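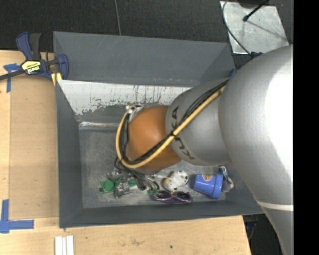
Fig. 5: The arm down among the items in the bin, with the bar clamp on the far left corner.

Section 5: Teaching Swati where the bin is

By this point you should have the arm talking to the controller and the camera feed showing up in the Swati window. If the feed is black, go back a section, because none of what follows will work without it.

I do this part with a cup of tea and no hurry. It took me most of a day the first time (March, freezing workshop, wrong cable), and now I can get through it before the tea goes cold!

Before you start

Clamp the bin to the table. I used to skip this, and I spent a whole evening chasing a "drift" in the planner that was just the bin creeping away from me a hair at a time. Put tape on the table at the corners too, so you can see at a glance if anything has shifted.

CAUTION: Keep the stop button within reach and stay out of the arm's sweep for all the steps below. The planner only knows about walls you have told it about, and right now you haven't told it about any.

Setting up the bin

1. Take everything out of the bin and press Capture Empty. Swati stores this as its background, scratches and scuffs and all, so don't bother cleaning the floor of it first.

2. Open the Walls tab and click the four inside corners at floor level, then the four at the rim. Go clockwise both times. If you go the other way the box comes out inside-out and the planner refuses to enter it (ask me how I know).

3. Set Wall Margin to 48 mm. You can bring it down later, but start there.

4. Draw a keep-out box round the clamp. It sticks up well above the rim and the bin model doesn't include it. Tyra Sundqvist, who wrote the Gurmont planner, wants this box drawn a bit generous, and I've stopped arguing with her.

5. Tick Hose Loop under Arm Extras. The hose and cables swing out wide past the end joint, and without the tick the planner treats the arm as bare metal and will happily drag them along a wall.

6. Press Dry Run. The arm visits each corner at rim height, then drops and does the same lower down. Keep the speed at 5 per cent for this one, please!

Checking what it sees

7. Put a mixed handful of things back in. I like a plastic cup on its side, a pair of sunglasses, something shiny and something soft. Push a few right up to the near wall, where grasps are hardest to plan.

8. Press Segment. Each item should get its own colour. Dark lenses and clear plastic are the usual troublemakers, and if two things merge into one blob, nudge the Split slider up by 2 and try again.

9. Press Propose and step through the grasps with the arrow keys. Red ones hit a wall or the keep-out box, green ones are fine to run.

NOTE: If every grasp near the wall is red, your margin is too big for your gripper. Lower it a little at a time and repeat the dry run after each change.

NOTE: Error 366 means the background and the live view don't line up. Nine times out of ten the bin or the camera has been knocked. Check your tape marks, then start again from step 1.

Once you're happy, save the lot as a cell file. Hina Bangash keeps hers named by bench and date, and I've copied her. The next section uses that file to run the first real picks.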